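Room check before arrival of a guest with a pet
Hotel Tratell Brerkberg, second floor, rooms 254 and 26B
Form revised in June

Please fill one form for each room. Write the comment also when the point is OK, it helps the next shift.

1. Floor and carpet edges
OK. In 254 the carpet was lifting beside the bathroom door, it is glued now.

2. Window lock and balcony door
OK in 254. In 26B the balcony door closes, but the handle is loose. Reported to maintenance. No guest with a dog in this room until it is repaired.

3. Electric cables behind the bed and the desk
Not OK in 26B. The lamp cable hangs at the height where a puppy can chew it. Needs a clip.

4. Minibar and sweets
Chocolate was taken out of both rooms. The welcome plate has no raisins.

5. Cleaning product
Stesov floor cleaner, bottle closed and back in the locked cupboard. The room had 45 minutes of open window after washing.

6. Bowls and mat
One water bowl is missing in 254. I took one from the store.
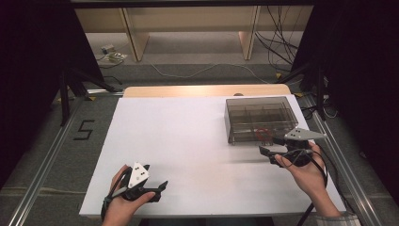 Can a guest leave the dog alone in the room?
Only when the dog is in its travel crate and the reception has a phone number of the guest. The red card must hang on the door, so that housekeeping does not enter.

7. Door card
Red card present in both rooms. The one in 26B is bent but readable.

8. Allergy separation
Both rooms are on the pet side of the corridor. The Rostami air filter in 254 shows 924 hours, the change is at 1000. I have ordered the new one already.

9. Emergency exit plan
Present behind the door. The meeting point for guests with animals is the small parking, please check that the plan says this also in 26B, there I found the old version.

10. Smell and hair after last stay
OK in 254. In 26B some hair remained under the armchair, vacuumed a second time.

Result: 254 can be given from 3 p.m. 26B stays blocked for points 2, 3 and 9.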